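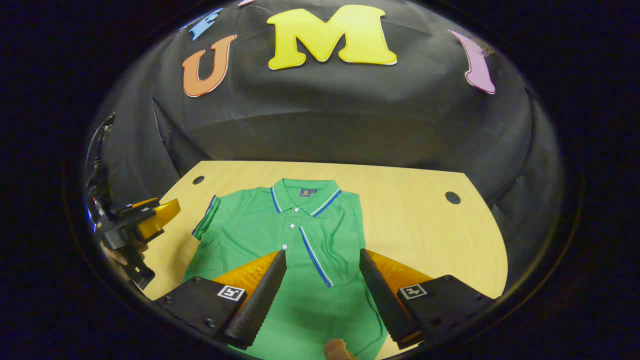
Atelier Ostura : le polo, ce grand incompris

Plier un polo vert, tout le monde sait faire. L'enseigner à Leka, notre future plieuse, c'est autre chose – le col à liserés occupe déjà trois collègues. Depuis avril, l'équipe du pliage passe ses matinées pinces en main à montrer les gestes. Vsevolod Dovhaniuk, 2483 polos au compteur, demande si « professeur de pliage » figure dans la grille des salaires. La direction réfléchit.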